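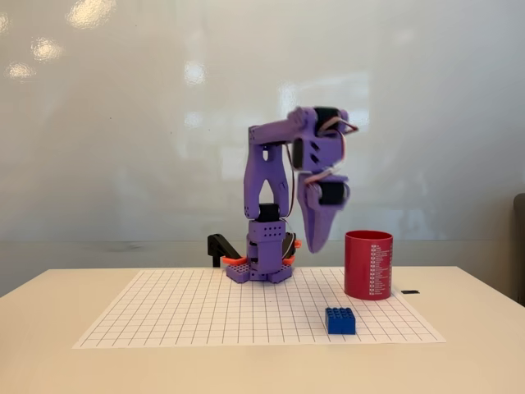
Corpus Indberg : relevés de consommation d'eau

Contenu

Le jeu regroupe les index de compteurs d'eau froide relevés dans 268 logements du quartier Indberg, à Dristville. Pas de temps : une heure. Unité : litre. Un fichier CSV par logement, encodage UTF-8, séparateur point-virgule, virgule décimale.

Colonnes

id_logement : entier, attribué après anonymisation
horodatage : heure locale, sans décalage
index : valeur cumulée du compteur
delta : différence avec la ligne précédente
qualite : 0 = brut, 1 = interpolé, 2 = rejeté

Traitements

Les deltas négatifs passent en qualite = 2. Les trous de moins de six heures sont interpolés linéairement ; au-delà, les lignes sont absentes. Un delta supérieur à 500 litres est conservé tel quel et doit être filtré par l'utilisateur selon son usage.

Limites connues

Le changement d'heure produit une ligne en double en octobre et une ligne manquante en mars. Les compteurs Hallomo arrondissent à la dizaine de litres. Les parties communes de la résidence Mac Suibhne ne sont pas couvertes.

Version

1.2 (avril) : correction du champ delta pour les logements 200 à 268.

Contact

Canan Ekinci, maintenance du corpus. Signaler les erreurs avec l'id_logement et l'horodatage concernés.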